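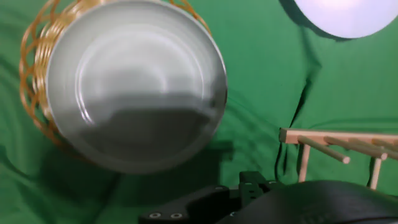
Drying and Storage: Gallery

Drernetti makes and sells open storage for small kitchens: baskets, racks, and the cloths that go under them. The pieces on this page come from the Baro and Segura lines. Captions cover material, use and care. Prices and stock are on the order page.

Round basket, Baro line
Woven wicker in a golden tan, with an open looped pattern. The loops are packed more closely toward the rim, where the basket takes most of its handling. Color varies from strand to strand, and a slight orange tint in places is normal for the material. The basket holds light loads only, up to 5 pounds when it is carried by the rim. Wipe with a damp cloth and dry at room temperature. Do not soak.

Round plate, white
Glossy surface, raised outer rim, recessed inner ring. The plate is shown with the basket for scale and is not included with it. A plate of this type can rest in the basket at a tilt. For flat stacking, use a shelf. Plates should be dry before they go into wicker, as water held against the strands will darken them over time.

Dish rack, Segura line
Light wood, pale and unfinished, with a long top rail. Unfinished wood takes up water and needs air on all sides between uses. Sand lightly with fine paper if the grain rises. Oil is optional and will turn the wood a shade darker. Racks from the first run of 272 have a slightly shorter rail. Replacement rails for that run are ordered under the old part number.

Table cloth, green
Covers the full tabletop. Sold unpressed, so folds and wrinkles are to be expected out of the package. Machine wash cold and hang to dry. Shrinkage after the first wash is within 3 percent (97 percent of length kept). Wash separately the first two times.

Setting the pieces out
The basket and the rack can share one table. Leave a hand's width between them so that air moves through the weave and drips from the rack do not reach the wicker. Place the rack on the side nearest the sink. A round lamp above the table helps when checking plates for spots, but keep any hot bulb well away from the basket.

Notes on color
Screen color is approximate. The green of the cloth looks darker in the folds, and white plates pick up gray in shadow. Fabric and wicker samples can be requested through Prenari, which handles our shipping. Sample cards are printed in lots of almost 1000 and go out with the next regular shipment. The Segura rack has no sample card. An offcut of the same wood can be sent in its place.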